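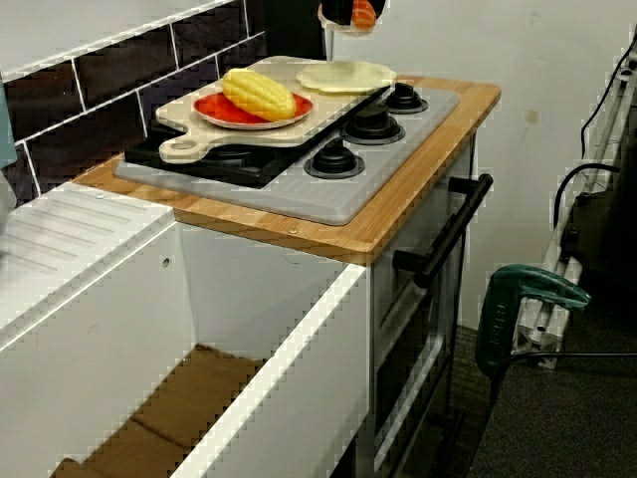

Corn on the red plate, and the gripper busy over the flower-shaped one at the play kitchen.

The most argued-over line in our budget this spring was for toy food. I'd set aside 102 euros for it and Frøydis Midtbø, who signs things off, wanted to know why a grown-up robotics project needed a grocery order at all. Fair question! I had just asked her for two arms, a computer that sounds like a hairdryer and a year of Stedix support, and there I was, haggling over plastic vegetables.

I've been planning kit for Stutis, our kitchen-tasks project, since last May, and if you're about to do the same I'd say start with the cheap end. Everyone starts with the arm. You get the brochures out, you compare reach and payload, you fall a little bit in love with the Nikolovski one because it moves so nicely in the demo video, and by the time you've picked it there's no money left for anything it might pick up.

My first spreadsheet had 179 rows and I was very proud of it. It had the arm, the spare fingers, even the crate the arm would come back in if we sent it for repair. It did not have clamps. It did not have cable (so much cable), or carpet, or a frame to bolt things to, or the afternoon it takes two people to put a play kitchen together when the screws are in four identical bags. I'd put the kitchen down as one item, delivered, done. Ha.

So the second version went the other way round. I wrote down what we wanted the robot to do on an ordinary morning – move a plate, put the corn down, pick something else up – and priced everything that touched that. Plates get dropped. Fingers wear. We now keep a separate pot for breakages, and I top it up without asking anybody, which Frøydis knows perfectly well.

The arm itself we haggled over for weeks. Gora quoted us a bundle with training thrown in, and I nearly took it, but the training was for welding and I couldn't see us using much of that on a toy hob. We went with the plainer offer and put the difference into spare fingers and a longer support contract. I still think that was right, though ask me again when the contract comes up for renewal and the price has gone wherever it's going.

One thing I'd do differently is delivery. We had the arm booked in before the benches, so it spent its first weeks in a box under my coat hooks while I paid for support on it every single day. Get the furniture in first, then the power, then the robot. And order the toy food early, in a bigger quantity than you think you can defend. I've asked for another 100 euros' worth for next year and I've got my arguments ready.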